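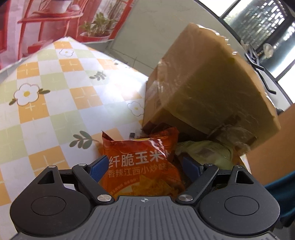
Khairul Govindasamy does not like the word "autonomous," and he would rather his students didn't use it until spring.

"They come in September and it's the first thing out of their mouths," he says. "I ask them what the thing does when the lights change. Then we have a shorter conversation."

Govindasamy teaches the evening robotics project course at the Posetti Technical Center, a two-term class in which students build a data set and train a robot arm to do one household job. This year's job is clearing a table: pick up packages, put them in a box. The students gather their examples with hand-held grippers, working the fingers themselves and letting the camera on the tool record what happens. Later those recordings are supposed to teach an arm to do the same.

I told him I was skeptical. I have sat through enough student demos in which a machine takes four minutes to move a sponge. He said he was skeptical too, and that it was a fair place to start.

The target for the year is 2,845 usable pickups. I asked where such an odd number came from, and he looked a little embarrassed. "That's what last year's class finished with. I told this group to match it. It has no scientific meaning at all." By December they had 1,000, after throwing out 305 that he considered junk: bags squeezed too early, bags dropped, a good many where the student simply forgot to close the fingers before lifting.

Snack bags are what he keeps coming back to. A box has edges, he says, and a box stays the shape it was when you reached for it. A foil bag does neither. It shines, it crumples, and the chips inside move around. The students practice on ones like a bright orange bag of corn chips with Chinese lettering across the front, gripped between two blue pads from the sides, on a checkered cloth printed with daisies.

Why the busy tablecloth? Wouldn't a plain surface be easier?

"Of course it would be easier. Who has a plain surface? My mother doesn't. If it only works on a gray lab bench, then we've made something for people who own gray lab benches."

That is a good answer, and I noticed that he had it ready. So I pushed a bit. Does it work on the tablecloth?

"Sometimes."

How often is sometimes? He declined to give me a rate. The class has run one trial model so far, on the arm they call Gelov, and he thinks any figure from it would be unfair to the students and probably flattering to the robot. "We tested it on things it had already seen. You can make yourself feel very clever that way." Proper testing comes in the second term, with packages the students haven't used in practice, on a table they haven't used either.

The course has its critics inside the building. A colleague who teaches machine shop told me the students spend too many hours repeating one motion and too few learning how a linkage is made. I put this to Govindasamy, expecting a defense of the method.

"He's partly right. By the third week they're bored, and bored people record bad data. I've cut the sessions to forty minutes. But I also think the boredom is information. This is what the work is. If a student finds that out at nineteen, in a night class, it's cheap."

He is less patient with the competition circuit. Posetti has entered the McAlister Cup twice, finishing well down the list both times, and he isn't sure about a third. The winning team last year used a white table and the same rigid blocks in every round. "It was beautiful. I clapped. I don't know what I learned." The students want to go anyway. They have already picked a team name, Sonum, and he suspects they have ordered shirts.

I asked what happens to the recordings when the course is over. This was the one question that slowed him down. They stay on a drive in his office. Another school has asked for a copy, and he has put off replying, partly over how the material is labeled. Two students wrote "bag" for everything soft. One wrote "snack." Somebody has to go back through it all, and so far that somebody is him, in the evenings.

Would 2,000 clean examples be better than 2,845 messy ones?

"Yes. Don't tell them that before April."

I am still not convinced that a robot arm will be clearing anyone's table soon, and I said so while he was packing up. He said that he clears his own, and that it takes him a minute and a half.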